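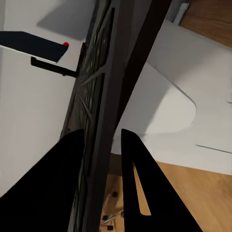 Simulated manipulation tasks at Uswood are checked against a written practice note before any result is compared with another site's. The note is maintained by Theano Stamatopoulos and Yasir Lashari and was last revised on 23 September 2019. It applies to grasps on doors, panels, handles and other parts of a room. In the rendered view the long dark panel passes between the two black fingers, and this is the point at which rule one takes effect: the gap on each side of the part is logged before the close command is sent. The log holds the position of both fingertips and the angle of the panel relative to the gripper. A slanted approach is allowed if the angle is written down.

Clearance
The gripper must not touch any surface other than the one named in the task file. Contact with a wall or with the floor ends the run, and the run is marked as failed even if the part is later moved to its target.

Small parts on the floor
Caps, pins and similar items stay in the physics model for the whole run. Early scene files from the Deltley set had them switched off in January to save time, and those results have been withdrawn.

Surface finish
Glossy highlights on a panel can upset depth estimates. Each scene is run under 5 lighting settings, and all of them are reported, including the worst. Finger color is fixed at matte black.

Speed and force
Closing speed is set in the task file and may not be changed during a run. A force limit is required for every hinged part. Luana Rangel keeps the table of limits; requests for a new entry go to her with the part mass and hinge position.

Run counts
A controller is listed after 500 runs on a single scene. The Casado controller currently has 1,498 logged runs, of which 19 are under review for missing contact data.

Records
Each entry carries the scene version, the random seed and the name of the operator. Entries without a seed are returned. Corrections are added as a new line and the old line is kept.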